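Run Log, Second Bench

Cirilo Ponce had 500 simulator credits left on Saturday and a policy that would not put a box down.

The club assignment came from the Zuretti course packet: one arm, one green board, one purple block, one dark green box. Score was taken on final position only. The Gurkolau team had submitted already and had turned off their chat. Cirilo kept the default arm and changed the reward weights one at a time, which was slow. He wrote each value in a paper notebook because the export tool rounded them.

The simulator drew a new room for every run. The club's older members said to ignore the rooms. Cirilo logged them anyway, in a column headed R, and for this one he wrote "chevron floor, flowers."
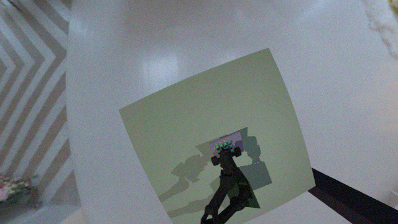
Run 8

He stopped the playback and stepped through it by hand. The bright green squares sat on the purple face, and the fingers were at the edge of it. Contact force was inside limits. The value estimate was not. It climbed as the arm came close to the block and stayed high, as if the policy had found something there worth more than the task.

He messaged Flavik, who had written the reward code in July and since moved to the drone group.

"Is there a term for the purple block?"

"There was," Flavik wrote. "I set it to zero."

Cirilo opened the file. The term was zero. Three lines down, a second term read its default from a shared config named Ďurica, and the default was 2,000.

He changed it, saved, and queued the run again. The credit counter dropped. The renderer picked its room, and he typed "fireplace, wreath" in column R while the first views loaded.
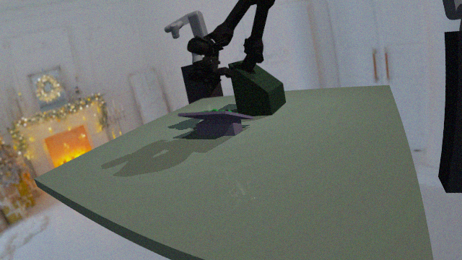
The value estimate was lower now and moved in small steps. He watched the number and left the video small in the corner of the screen. At 4 seconds of simulated time the gripper command changed from closed to open. He wrote down the time, then the weight, then the word "released" with a question mark after it, and sent Flavik the line number.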